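Plurkis Cane Clip - Frequently Asked Questions

General

What is Plurkis?
Plurkis is a clip-on module for a standard white cane. It measures the distance to objects at chest and head height, where the cane tip does not reach, and reports them through vibration in the grip. It does not replace the cane or change how the cane is used.

Who maintains the project?
Joar Solberg designed the hardware and wrote the firmware. Oda Sjögren maintains the phone app, Skindita, and handles bug reports. The project began as a student build in the Ljungberg workshop, and the parts list still reflects what was in stock there.

Is it a medical device?
No. It has not been certified in any country. Treat it as a prototype and keep using your normal mobility skills.

Hardware

What sensors does it use?
Two time-of-flight range sensors. One points straight ahead and the other is tilted upward. Each returns a single distance value per reading. There is no camera in the clip and no image data is stored or sent.

What is the range?
Up to 25 feet indoors on a light, matte surface. Direct sunlight and dark clothing shorten it. The firmware drops any reading whose signal level is below the threshold in config.h, so a weak return is treated as no return.

Does it detect glass?
Not reliably. Clean glass passes most of the infrared light, and the sensor reports whatever stands behind it. Mirrors and polished metal cause a similar problem at an angle. An ultrasonic add-on board is supported from firmware 2 onward and handles glass doors better, but it draws more current.

Which canes does it fit?
The clamp is cut for round shafts. A rubber shim is included for thinner graphite canes. Canes with a flat-sided golf grip need the clamp mounted below the grip, and the motor cable has to be routed along the flat side. Folding canes work as long as the clamp sits entirely on the top section.

How much does it weigh?
The clip weighs 34 grams without the battery. Most testers noticed the weight on long walks but did not change their technique. If the cane feels top-heavy, move the clamp closer to your hand.

How do I charge it?
Use the USB-C port on the underside. The motor gives one long pulse when charging starts and two short pulses when it is complete. Do not charge the clip while it is wet.

Setup and calibration

Do I need the phone app?
Only for the first calibration and for firmware updates. After that the clip runs on its own. The settings are kept in flash and survive a dead battery.

How do I calibrate it?
Stand facing a plain wall with the cane held in your usual position. Open Skindita, select Calibrate, and hold still until the motor stops. Repeat the procedure if you change canes, move the clamp, or switch hands. Calibration against curtains or other soft, uneven surfaces is accepted by the app but gives a larger offset error.

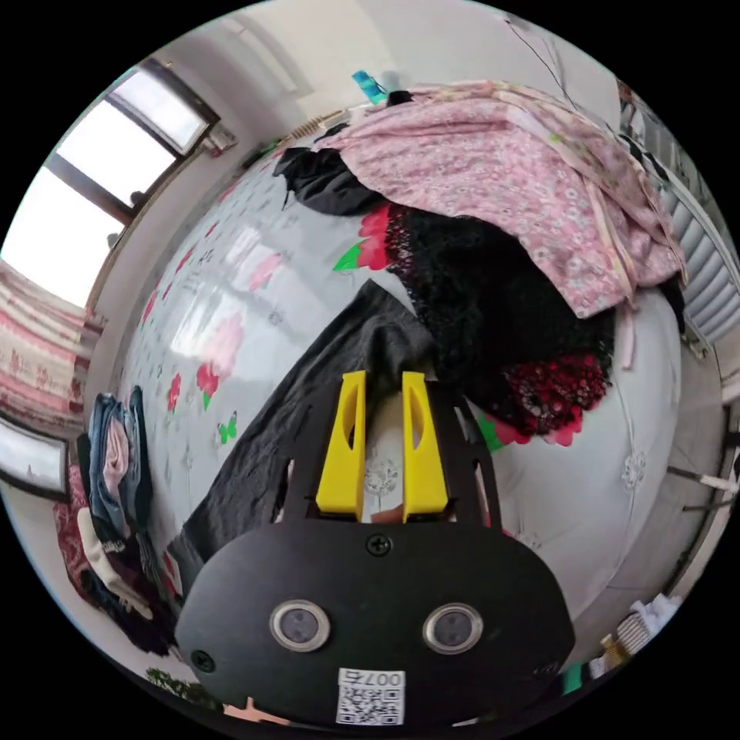
The vibration is too strong. Can I change it?
Yes. Open Skindita, go to Feedback, and lower the Intensity value. The Pattern setting is separate. "Stepped" gives slower pulses for far objects and faster pulses for near ones. "Continuous" changes strength only.

The clip vibrates all the time. What is wrong?
In most cases the lower sensor is seeing the cane shaft. Rotate the clamp slightly and calibrate again. If the vibration continues with the sensor facing open space, check the window for dirt or tape residue. A scratched window scatters light back into the sensor and has to be replaced.

Can I use it with a screen reader?
Skindita is labeled for VoiceOver and TalkBack. The graph view has a text equivalent under Readings - turn on "Announce changes" to have new values spoken.

Source files

Where are the design files?
The enclosure, board layout and firmware are in the project repository. The branch named Skandia holds the version with the ultrasonic add-on. It was last merged in November and does not yet include the new power-saving code.

Can I build and sell it?
The hardware license allows it if you publish your changes under the same terms. The Plurkis name may not be used for modified versions.

How do I report a problem?
Export the log from Skindita and attach it to a new issue. Include the firmware version, the type of cane, and whether you were indoors or outdoors. Reports without a log are usually closed.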